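Tremudura – sleep diary and iron panel records from adult restless legs patients

Data card, version 5

Summary

Tremudura is a table of sleep diaries paired with routine blood results. It covers adults who were seen for restless legs at the Flanau clinics and agreed to have their records shared for research. There are 4,000 diary nights in this version. Each night is one row, and each row points to the most recent blood draw for that person.

The records were put together by Sheena Carnegie and Hamish Drummond. Beathag Munro wrote the cleaning scripts and keeps the code book up to date.

What is in the files

nights.csv has one row per diary night: bedtime, wake time, number of wakings, a symptom score from 0 to 10, and a free text note with names and places removed.

blood.csv has ferritin, transferrin saturation and hemoglobin. Units are in the second header row, so skip it when loading.

people.csv has age band, sex and whether the person was taking an iron supplement when they joined. It does not have dose. Dose was written down in too many different ways to be usable, and we took the column out in version 4.

How the diaries were collected

People filled in a paper diary each morning for 40 nights. Diaries were typed up twice by different staff, and mismatches were settled by going back to the paper. Cameron Kerr checked the last batch in November.

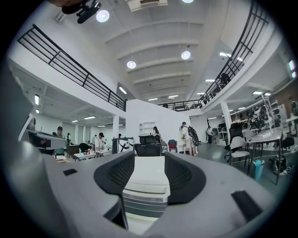
Hand-held gripper, with the white ceiling beyond.

Missing values

A blank cell means the person left the question empty. The code -7 means the handwriting could not be read. Please don't average over the -7 values – an early user did, and got negative symptom scores. If a person missed more than 5 nights in a row, the diary was closed at the last full entry.

Blood results below the lab's reporting limit are stored as the limit itself, with low_flag set to 1. The limit changed partway through at the Vamesance site, so use the site column if you are looking at low ferritin.

Known problems

Wake times after noon were sometimes typed as a.m. We fixed the ones we found. About 7 rows are still doubtful and carry check = 1.

Symptom scores are self-reported and were not compared with a sleep lab recording. The table can't be used to diagnose anyone, and it says nothing about children.

Access and contact

Requests go to Keir Lindsay at the Tipoki data desk. Include a short plan and the name of the person who will store the files. Requests are read on Wednesday mornings. Do not try to link the rows to any other patient record, and do not pass the files on. If you find an error, send the row number and the file version.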